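Extended warranties, again

August 20, 2021

I bought a toaster oven last week and spent longer saying no to the extended warranty than I did picking out the oven. The kid at the register in Clemdale asked me three times. He was polite about it. I'm sure someone in the back keeps a chart with his name on it.

The pitch hasn't changed in all the years I've been hearing it. You pay a little extra, and for that you get "peace of mind." I would like to know what I'm supposed to be worried about. It has a knob and a door and it gets hot. My last one ran for six years on crumbs and neglect, and when it quit I put it out on the curb and went without toast for a few days.
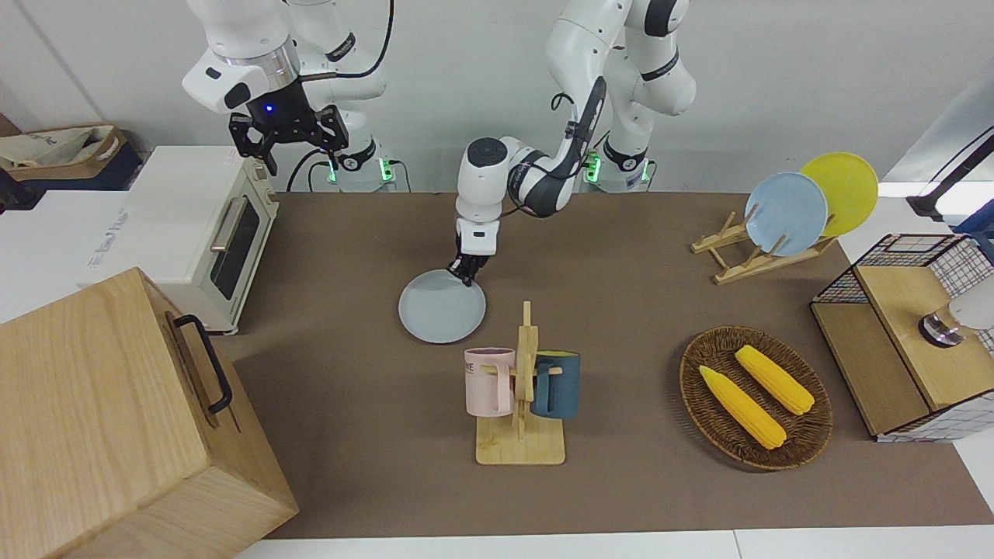 Toaster oven, cream. No protection plan.

What they wanted was 22 dollars for two years. The first of those years is already covered by the company that made the thing, so you're paying for the second one. I asked the kid about that and he said the plan covers "more situations." Then he gave me the brochure, so I took it home and read it. I doubt many customers do.

The plan is run by an outfit called Fandilero, and the list of what they won't cover is a good deal longer than the list of what they will. Cosmetic damage, no. Normal wear, no. "Accumulated residue," no, and in a toaster oven I'd like to hear what other kind of damage there is. You also have to keep the original packaging in case they ask you to ship it. Who keeps a toaster oven box for two years? I had mine broken down by supper.

My friend Zanele Coetzee thinks I'm being a crank about this. She bought the plan on her Parisi washing machine, the drum went bad in December, and they sent a man out and fixed it. She brings it up every time. Fine. I believe her. But she's also bought the plan on two phones, a vacuum, a television and a leaf blower, and when I asked what all of that came to she changed the subject. I figure she's paid in some 300 dollars over the years and gotten one drum out of it. She says the drum alone would have cost more than that. Maybe so. I haven't seen the bill.

I'm not against insurance. I insure the house, and I'd insure my knees if anyone would write the policy. If the roof comes off I can't cover that out of the coffee can. A toaster oven I can. That's as much math as I'm willing to do on it, and I notice the brochure didn't do any.

The other thing that bothers me is how far down it's gone. It used to be cars and refrigerators. A catalog came this week from a place in Clirkonthorpe that will sell you a "care plan" on a cutting board. A cutting board! Item 2926, if you want to look it up. You can pay them every year in case your piece of wood stops being a piece of wood.
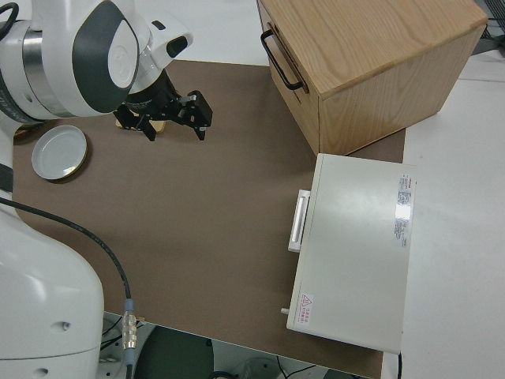
Plain wood, uninsured.

I called the number in the catalog, mostly to be annoying. The woman who answered said the plan includes a small bottle of oil and a reminder card. I asked what happens if the board cracks. She said cracking is natural in wood and isn't covered. So it's a bottle of oil with a subscription attached.

Zanele says I should let people enjoy things. She's probably going to order one.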